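The Board, Second Version

15 Sep 2019
6 min read
2 comments

The second version of the board is done. I've written about the first one here before, mostly to complain, so I'll go over what changed and what I'd still do differently.

If you missed the earlier posts, the board is a white rectangle that sits on a table with fixtures on it, and small blue parts go into or onto the fixtures. Pegs, blocks, a round one with a tab on top that you can get hold of. Each part has a place. Ashok Pandey and I share the work. He draws most of the fixtures and I do the finishing, the fitting and the sorting, and all the worrying about tolerances. We call it Filip because that was the name on the folder when Ashok first sent me the drawings, and neither of us changed it.

The main problem with the first Filip was color. I had made everything in the same light gray, board and parts both, because I had a lot of that gray. On a dim afternoon you couldn't find a peg that was lying flat on the board. I lost one for a whole evening and it was sitting in one of the recesses the entire time. So this time the board and the fixtures are white and everything loose is blue. The blue is Gelent 2701. I ordered it from Plernska along with a few other shades and put a sample of each on the white before deciding. There was a green I liked better by itself, but it looked washed out next to the white. The blue stays blue under the lamp and also by the window.

White has its own trouble. It shows every fingerprint and it shows pencil lines, which I should have thought of before I marked out the whole board in pencil. A regular eraser smeared them. A damp cloth with a drop of dish soap took them off, but it needed several passes, and there's one corner where I can still see a line if I tilt it. For the next one I'll put down masking tape and mark on the tape.

The slot took the most time. It's narrow, cut into a small plate, and the part that goes with it is tiny. I made it too tight, then too loose, then too tight again in a different direction, because I had changed the part and the slot at the same time and lost track of which was which. Margareta Dumitrescu looked over my notes and told me to leave the slot alone and only change the part. That fixed it in one more try. I've now written this on the inside of the cupboard door, where I also keep the list of what size drill bits are missing.

The last bit of fitting was by hand. I used 600 grit paper wrapped around a flat steel rule, a few strokes per side, then tried it, then a few more. If you do this, brush the dust out of the slot each time. I thought I had a part that was still too big, and it was dust packed in the bottom. An old toothbrush works. So does a paintbrush with the bristles cut short.

The blocks were easier. They're plain and rectangular and they only had to sit side by side without one pushing the other over. The first pair had a slight lip around the bottom edge and rocked when I touched them. I took the lip off with the same paper laid flat on a piece of glass. I also broke the top edges very slightly so they aren't sharp. You wouldn't see it but you can feel it.

The round part got a tab on top after Tincuța Dinu tried the first version and spent a long while trying to pick up a flat disc by its rim. She has short nails and so do I. With the tab you pinch it and lift. Ashok wanted a knob there and I wanted the tab, and we made both and set them next to each other for a week. The knob was nicer to turn and the tab was nicer to lift. Lifting is most of what happens to it, so the tab won.

Some things about the table, since people asked after the last post. It's the dark gray one, with the matte top. I bought it from a closing-down office in Sokstead last November and it cost less than the van did. The matte surface is the reason I wanted it. My old table was glossy and the ceiling light made a bright stripe right across wherever I was looking. It does pick up dust, and white dust on dark gray is not subtle, so I wipe it before I start and again when I finish. The black cloth behind it hangs full width. It came folded and I did iron it, on low, with a towel over it, and most of the creases came out. The rest will hang out by themselves or they won't.

I also stopped trying to set the board perfectly square to the table edge. I spent time on that with the first version, with a ruler, and then it got bumped and I did it again. A slight angle doesn't hurt anything. If I ever need it square I'll put stops on the table, but I don't need that now.
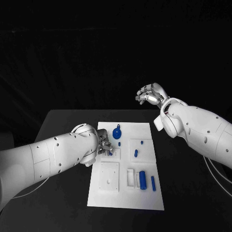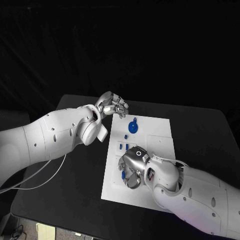
Storage is the part I haven't solved. The blue pieces are small and they roll, at least the round ones do, and I've had them in a jam jar, a bead box and the lid of something. The bead box was best, but the compartments are a little too shallow and the lid presses on the tab. Sudheer Reddy suggested a fishing tackle tray with the dividers taken out where they're in the way. I'm going to try that. I want spares in the same box as well. It's annoying to have made 100 of a part and not know which drawer they're in.

That number is correct, by the way. I made 100 pegs. It was one batch, I was going to be in the house anyway, and it seemed silly to stop at a handful. I've sorted through them and thrown out the ones with a visible seam down the side. The rest are in a bag with the date on it.

The costs, for anyone keeping track: the blue was the biggest item, then sandpaper, which I always underestimate. The cloth was a remnant. I had the rest of it. Shipping from Plernska was slow this time and one of the spools had a crushed edge, but they replaced it without any argument and let me keep the damaged one.

Next I want to redo the labels on the underside of the fixtures. At the moment they're in my handwriting, and Adanech Tamiru read one of my sevens as a one and fastened a fixture down where a different one should go. It came off again without damage. I'm going to stamp them, probably with the little metal number set I bought for the garden tags and used for about three tags.

After that I'll leave Filip alone for a while and fix the cupboard door, which has started to drag on the floor.

Share this post
2 comments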